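Hirkorstead, 2025-11-28 – Draden, the robotics research group in Hirkorstead, publishes today the results of its Munness study, which asks a simple question: can a pair of robot arms learn to give small parts to each other with fewer demonstrations, if the demonstrations are chosen better?

The answer of the study is yes, with some limits which are described below. A policy trained on a selected set of 2,000 demonstrations completed the handover more often than a policy trained on the full set of 3,394. Both policies used the same network, the same arms and the same training time. Only the choice of the data was different.

Handover between two arms is an old problem in automation. When one arm releases too early, the part falls. When it releases too late, the two arms pull against each other, and the part can be damaged or the controller stops for safety. In factories this is often avoided with a fixture: the first arm puts the part down, the second arm picks it up again. It works well, but it costs time and floor space, and each new part needs a new fixture.

The group wanted to learn the direct handover from human demonstrations. An operator moves both arms by remote control, and the system records the joint positions together with the pictures from the cameras. The usual advice is to collect as much as possible. Halima Kinyua, who leads the study, had doubts about this advice already in the first weeks.

"We looked at our own recordings and we saw that many of them were teaching hesitation," says Kinyua. "The operator waits, corrects, waits again. For a person this is normal. But the policy copies the waiting too, and then both arms stand still in front of each other and neither one wants to begin."

The method, which the group calls Fothergill selection, gives each demonstration a score before the training. The score looks at the short period when both grippers are closed on the part. It compares the motion of the giving arm with the motion of the receiving arm, and it asks how well one can be predicted from the other. A demonstration in which the two arms move in agreement receives a high score. A demonstration in which they fight or wait receives a low score and is left out. No person has to watch the recordings and no labels are written by hand.

One detail was important for the result. If only the highest scores are kept, the set becomes too uniform, and the policy fails when the part lies in an unusual position. The selection is therefore made separately for each region of the work surface, so that rare starting positions stay in the training set even when their scores are moderate.

The evaluation used 38 types of small part, none of them present in the training data. Each type was tested from several starting positions, with the order of the two policies mixed. The selected set gave the better result for most of the types. The difference was largest for short parts, where the grippers have little room and must come very close to each other. For long parts the two policies were nearly equal.

The study also reports what did not work. Transparent parts remain difficult for both policies, and the group believes that the cause is in the camera pictures and not in the selection. Parts which bend were tested only in a small pilot and are not included in the main result. The method was tried on 3 gripper designs, but always with the same type of arm, so it is not known yet if the scores can be moved to other machines without a new adjustment.

"I would be careful with big words," says Beca Maddocks, who was responsible for the evaluation. "It is one task and one laboratory. But the effect came back each time we repeated the training, and the code is short. Other groups can check it in an afternoon – I hope they will do it."

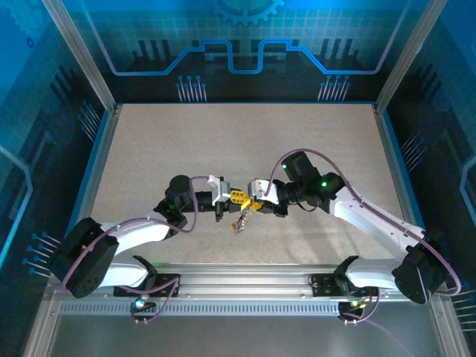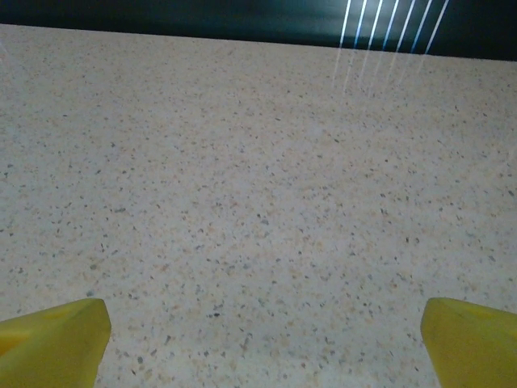
Two arms meeting over the work surface in the cell (first picture), and the speckled surface between two yellow gripper fingers (second picture).

For smaller companies the practical side may be the most interesting. Recording demonstrations is slow work, and it needs a trained operator who is then missing in another place. With a score that is calculated directly after each recording, the operator can see at once if the demonstration is useful, and can stop when a region of the work surface has enough good examples. Draden is now testing this form of the method, with the score shown on the screen of the operator during the session.

The next step of the Munness study is a handover in which the receiving arm must also turn the part before it is placed. The recordings for this task started in November.

The report, the selection code and the complete set of demonstrations, including those with low scores, are available free of charge for research and teaching. Requests from journalists and from laboratories which want to repeat the evaluation can be sent to the Draden press office in Hirkorstead. Interviews with Halima Kinyua and Beca Maddocks are possible on request, in person or by telephone.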